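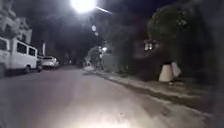

Night driving examples: keep the dark and blurred ones or bin them?

Posted by Brisa Arellano in Small wheeled robots

I'm collecting driving examples for a small outdoor robot. I steer it by hand along streets and paths, it records the view from the front together with my steering and speed, and later the steering model is trained on the pairs. The daytime set is fine. November means it is dark by the time I get home, so I have started doing runs at night as well, and I'm not sure what I'm getting is any use.

The picture at the top of the page is from one of the better stretches. There is a patch of light on the road right in front of the robot and one very bright streetlight further on. Between the two, the road goes nearly black. I know it bends left there and I steered for the bend, but I doubt the model could find that from the road surface alone.

So far I have 43 night runs against over 900 by day. What I would like to know:

Should I brighten the pictures before training, or leave them as they are?

Is it worth throwing out everything with blur in it? On some runs that would be most of the run.

Do parked vehicles matter? On this street there is a van and a couple of cars along the left, and on other nights the row will be different.

The training code is Pesau with the settings more or less as they came. Exposure is on automatic. I haven't touched it.

Nicanor Jaramillo

Just do it in the daytime. If you can't, buy a better lamp. I had the same trouble with mine and gave up on nights altogether.

Cirilo Carrillo

Keep them, but sort them first. I did a similar set last winter, 300 night runs on two robots, and threw away far too much at the start. I had to go back out and record it again.

Brightening: leave the stored files alone. If you want to try it, do it when the pictures are loaded for training, and do exactly the same when the robot is driving itself. I tried it both ways. Brightening made the noise in the black parts worse and the steering was no better for it. A random change in brightness on the daytime runs helped more.

Exposure: put it on manual. On automatic, a bright lamp coming into view can change the whole picture, and the shutter stays open longer in the dark, so you get more blur. Set a limit on the shutter time, accept a darker picture and drive slower. I went down to a walking pace.

Blur: don't bin a run for it. Look at what is still readable. In the one below, the sides are badly streaked, but the middle holds up and you can tell where the path goes from the pale concrete and the grass beside it. I would keep an example like that, provided the steering recorded with it is right. The ones I drop are where I can't say myself which way the path runs.

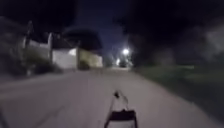

Things to check before the next run

1. Clocks. Make sure the picture and the steering carry the same time. Mine were out by several pictures and it only showed on bends. In the dark it is hard to spot by eye, so check it in daylight with a sharp turn left and right.

2. Parts of the robot in view. If the mount or a rod shows in the picture, either fix it so it never moves or crop it out. If it shifts between runs the model can pick up on that.

3. Same street, both directions, and on different nights. That takes care of your parked cars as well. If the van is always in the same place the model may learn to steer by the van.

4. Split by street. Don't put one half of a run in training and the other half in the test set. You will get a very good score that means nothing.

5. Note the weather and whether the robot's lamp was on. A line of text per run is enough.

With 43 against 900 the night runs will be swamped, so have them drawn more often in training. I ended up with one night example in every four and stayed there.

Brisa Arellano

Thanks Cirilo. I checked the clocks this morning and they are out, only slightly, but it is there on the turns. I'll fix that first and set the exposure by hand. Next run is Sunday after dark, same street, going the other way.

Damián Varela

Agree with most of that. On cropping, I would mask the part with plain black instead, so the picture stays the same size and you don't lose the ground close to the wheels. Also save your original steering values before any smoothing. I smoothed mine as they were recorded, and 71 runs had to be done again when I wanted the raw ones.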